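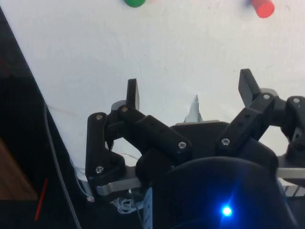
The trip was canceled at 5:40 in the morning, 62 minutes before the boat was due to leave Riltitz. Paraschiva Ciobanu made the call from the end of the pier, where the company kept a wind gauge on a pole. The gauge read above the limit. The limit was written in the operating manual, and she had written the manual.

She entered the cancellation under code W, weather. Code W triggered a full refund. Code C, client, triggered nothing inside 48 hours. There was a third code, N, for clients who did not appear, and it was handled the same way as C.

Eight people were booked. Seven answered the message by six o'clock. Four asked to move to another day and three took the money. The eighth, Warrick Hapeta, did not answer, and at 6:15 he walked down the pier carrying his own mask and a pair of long fins in a bag.

"We're not going out," Paraschiva said. "It was sent to your phone."

"I don't turn it on when I travel." He looked at the water inside the breakwater, where there was very little movement. "It looks flat."

"It's flat here. The reef is on the other side of the point."

He put the bag down. He had paid 188 for the full morning, including the wetsuit, which he did not need. She told him the refund would take up to ten days. He said he had not asked for one.

"It's automatic."

"Then stop it. I'll go tomorrow."

"Tomorrow is full."

He asked about the day after, and she checked. The boat was going in for its hull inspection. After that he would be gone. He had a seat on the bus to Prondska and a flight from there, neither of which could be changed without a fee. He explained the fee to her in detail, including how it rose inside the last two days, and she listened with some interest. It was a steeper scale than hers.

Virgil was on the boat, pumping out the bilge. He was her brother and held the skipper's license. He had been skipper since May, when the old one moved up the coast to Clonduvetti to run a car ferry. The pump ran for four minutes, stopped, and ran again.

"Is that your captain?" Warrick asked.

"Yes."

"What does he say?"

"He doesn't decide. The gauge decides, and I read it."

Virgil had heard this. He switched off the pump and climbed up to the pier, wiping his hands on his shorts. He looked at the gauge, then at the flag on the harbor office, then at the man with the fins.

"It'll drop by eight," he said.

"The departure is at 6:42," Paraschiva said.

"I'm only saying it'll drop."

The manual allowed a delay of one hour. It did not allow a canceled departure to be opened again, because the insurer had objected to that. The insurer was a woman named Brândușa Nedelcu, who had come down two winters ago, sat in the office in her coat and gone through the draft with a pencil. Next to the paragraph on delays she had written: once closed, stays closed. Paraschiva had typed it in exactly as it stood.

She told Warrick Hapeta this. She left out the coat and the pencil.

"So if you had waited," he said.

"If I had waited, seven people would have come down here for nothing. Or for something. I don't get to know that at 5:40."

He sat down on the bench beside the fuel locker. He said he had learned to dive at a place called Pop, in a quarry, in water where he could not see his own hand. He had logged 800 dives and had never seen a seal. It was not a complaint. He said it in the tone she used for reading out tank pressures.

By 7:50 the flag had gone slack. Virgil saw it and went back to the boat without comment. Paraschiva read the gauge and wrote the figure in the log, in the column for it. It was under the limit by a small margin. She wrote the time next to it and signed the line.

Warrick was still on the bench. He had opened the bag and was rinsing his mask under the dock tap, although it was dry and had not been used.

"Section nine," she said. "Private use of the vessel by the owners. No fee, no booking, no clients."

"Am I a client?"

"Your refund went through at six. I have the confirmation."

He thought about this. Virgil had already started the engine – he had read section nine as well, or remembered her typing it.

She took the spare radio off its charger, checked the battery and locked the office door.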